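Digital Cinema Mastering Technician (Trailers and Features)

Farnow – Mastering and Delivery

Position type: full time, fixed term with option to convert
Hours: 37 per week, rotating early and late shifts
Reports to: Bayu Simanjuntak, Head of Mastering
Start: October

About the position

Farnow prepares films and trailers for cinema release. Files arrive from post houses and distributors in a range of formats and leave as Digital Cinema Packages (DCPs), along with the keys needed to play them. We do not grade pictures or mix sound. Our work starts once the picture is locked and the mix is signed off, and it finishes when the package has been ingested and checked at the receiving site.

The successful applicant will join the mastering team and will spend most of the week on trailers, with feature work increasing after probation. Trailer work is short in running time and heavy in versions. One campaign can require flat and scope versions, several classification cards, open-caption versions, and separate end boards for each release territory. A distributor may replace an end board after the first versions have gone out, in which case every affected version is rebuilt and the superseded ones are recalled.

The first feature the new technician will assist on is Damum, a drama being delivered for festival screening and then for general release. It has dialogue in three languages and subtitles throughout, some of which must be moved to the top of the screen where they fall over on-screen text.

Duties

Receive source material and log it. Check frame rate, resolution, colour space, channel layout and running time against the delivery sheet before any other work starts.

Conform trailers to the current version list. Insert the correct classification card and end board, and confirm that the first and last frames of picture match the reference.

Convert picture to the cinema colour space and encode to JPEG 2000. Check the result on a calibrated projector. A desktop monitor is acceptable for layout checks only.

Map audio to the correct channels for 5.1 and 7.1 presentation. Confirm that the hearing-impaired and audio description tracks, where supplied, are on their assigned channels and run in sync for the full length.

Prepare timed text. This includes correcting line breaks, checking reading speed, positioning, and confirming that the font file is embedded and contains every character used.

Build version files (supplemental packages) against an original package, and test that both load together on a server that has not held either before.

Issue Key Delivery Messages (KDMs) for encrypted content. Check start and end times against the booking and convert them for the time zone of the venue.

Run automated checks in Pludix, our in-house job tracking and validation system, and resolve or escalate every warning. A warning may not be closed without a written note.

Carry out full-length viewing checks in the Mühlbauer room, which is our screening room for review and sign-off. These are watched in real time, from the first frame to the last, with no fast-forwarding and no second screen.

Write plain reports for clients. A report should say what was found, at what timecode, and what is recommended.

What we require

Two years or more in digital cinema mastering, broadcast delivery, post-production engineering or cinema projection. We will consider applicants from projection who have no mastering experience but who can show a sound knowledge of playback servers and certificates.

Working knowledge of DCP structure: composition playlists, packing lists, asset maps and how they refer to one another. You should be able to open an XML file in a text editor and say why a package has failed to ingest.

Understanding of colour conversion between video and cinema standards, including the faults that appear when a conversion has been applied twice or left out.

Understanding of frame rate conversion, and of pitch and sync problems in material moved between 25 and 24 frames per second.

Comfortable use of the command line on Linux. Most of our transfer and hashing work is scripted, and technicians are expected to read the scripts as well as run them.

Accurate file naming under time pressure. Naming errors are the most common cause of rejected deliveries in our department.

Normal or corrected colour vision. A colour vision test is part of the practical assessment and takes a few minutes.

Useful but not required

Scripting in Python or Bash beyond small edits.

Experience with subtitle work in languages that do not use the Latin alphabet.

Experience with immersive audio packages.

A second language.

Previous work with film archives, including scanned material with variable frame rates or damaged sound.

Equipment and working environment

Mastering is done on Linux workstations with shared storage. Each workstation has a reference monitor and headphones. Loudspeaker checks are carried out in the Mühlbauer room, which has 40 seats, a cinema projector, a playback server and a masked screen for flat and scope. Bookings for the room are made in Pludix, and client reviews take priority over internal checks during business hours. Most full-length viewing checks therefore fall on the late shift.

The office floor is kept at a low light level and the walls near the reference monitors are neutral grey. Food is kept out of the Mühlbauer room and the server area. There is a kitchen on the same floor with a fridge, and daylight, for those who want some after a long check.

Encrypted and pre-release material is handled throughout the building. Phones and personal storage devices are left in lockers before entry to the mastering area. Staff sign a confidentiality agreement before their first shift. Discussing unreleased titles, trailers or posters outside the company, including on private social media accounts, is grounds for dismissal.

This work cannot be done from home. Report writing and version list preparation may be done remotely on request, for no more than one shift per week.

Shifts

Early shift begins at 7 am and late shift at 2 pm. Shifts rotate every two weeks and the roster is issued a month ahead. Swaps are allowed by agreement and must be entered in Pludix before the shift starts.

Weekend work is limited to release periods and major festivals. It is paid at the overtime rate or taken as time in lieu, at the technician's choice. An on-call roster covers key problems on opening nights. New staff are not placed on the on-call roster until they have completed probation.

Pay and conditions

Salary is set by grade. The position is advertised at technician grade, and placement within the grade depends on experience. The salary range is sent to every applicant with the acknowledgement of their application. An evening loading is paid for all hours worked on the late shift.

The initial contract runs for 13 months, including probation. Conversion to a permanent position is reviewed before the end of the contract and depends on workload and on performance in the role.

Other conditions include:

Five weeks of paid annual leave.

Paid training time, including time to study for vendor certification on playback servers.

Annual eyesight and hearing tests, paid by the company.

Screen credit on features where the distributor's contract allows for individual mastering credits. Trailers carry no credits.

Selection process

Applications are read by the mastering team. Shortlisted applicants are invited to a telephone interview, which covers shift availability and technical background.

The second stage is a practical assessment on site. Applicants are given a trailer package with 5 faults in it and asked to find them, describe them and say which would prevent playback. Any tool on the workstation may be used. Internet access is provided – we are interested in how you look for an answer, and nobody here works from memory alone. The assessment also includes a short subtitle positioning task. Applicants are paid for their time at the technician rate.

The final stage is an interview with Bayu Simanjuntak and one member of the client services team. Applicants will be asked to go through their assessment results and to explain a delivery problem they have dealt with in the past.

Applicants who need adjustments at any stage should say so in their covering letter or by telephone. The building has step-free access, and the Mühlbauer room has wheelchair positions in the back row.
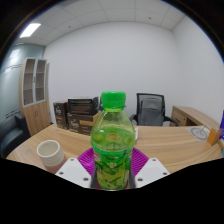
How to apply

Send a résumé and a covering letter of one page to the Farnow mastering office, for the attention of Bayu Simanjuntak, with the position title in the subject line. Please list the servers, encoders and validation tools you have used, and state for each whether you used it daily or occasionally. Do not send showreels or sample packages. Applicants must have the right to work in the country at the time of applying. All applications are acknowledged in writing.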